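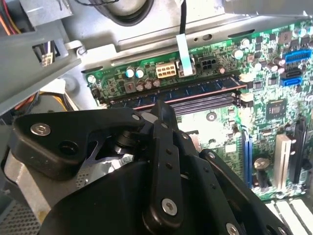 I spent Saturday comparing two sets of finger plates for the gripper, the old Trimow pair and a narrower pair from Uniyal. The test part was desktop memory, and I set the closing force at 16 percent for both.

The Trimow plates are stiffer, but they leave little room next to the slots.

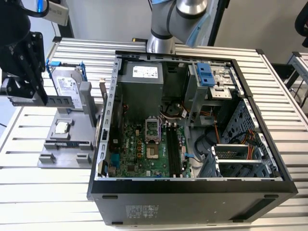
Drive and CPU on the fixture, both memory slots empty.

Shalini Katiyar suggested slowing the approach to 6 mm per second, so I did that for every run.
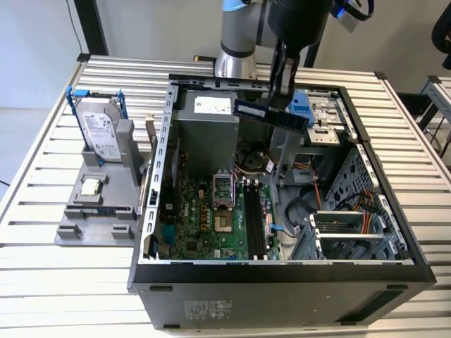 I still want to try a softer pad on the Uniyal pair. That can wait until February.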